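From: Getsemaní Magaña
To: wetholm-woodfinish list
Date: 2020-11-04
Subject: Re: Tremidach oil on light tabletops

On the list Bakker wrote:
> The second coat of Tremidach stayed tacky for four days on my
> table. Did you thin it, and did you sand between coats? The
> Zedine sheet says no sanding, the Wetholm notes say 266 grit,
> and I can't buy 266 anywhere.

No thinning. The 266 in the Wetholm notes is a typo, I think for 220 – the older revision from May has it right. I sand once, before the first coat, and only rub down with a gray pad before the second.

Tacky after four days usually means too much oil left standing. I put on a thin film, wait 20 minutes, then wipe until a clean cotton rag comes away dry. On a pale top the excess is hard to see under a ceiling light. Put a lamp at one end, low down, and look along the grain.

If yours is still tacky, wipe it with mineral spirits on a rag, leave it overnight with a window open, and check again before you sand anything. Sanding half-cured oil clogs the paper and leaves gray smears in the pores. Lay the rags out flat outdoors afterward, don't ball them up.

My own top has two coats and I don't plan a third. The color is still on the light side, a little warmer than the bare offcut I kept.
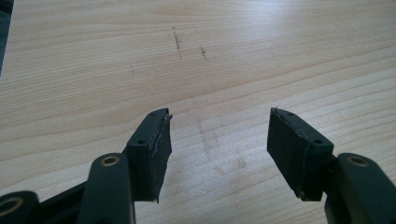 On the edges I use the same oil but apply it with a folded rag, end grain first. End grain takes roughly twice as much, so go back over it before the wipe-down.

Getsemaní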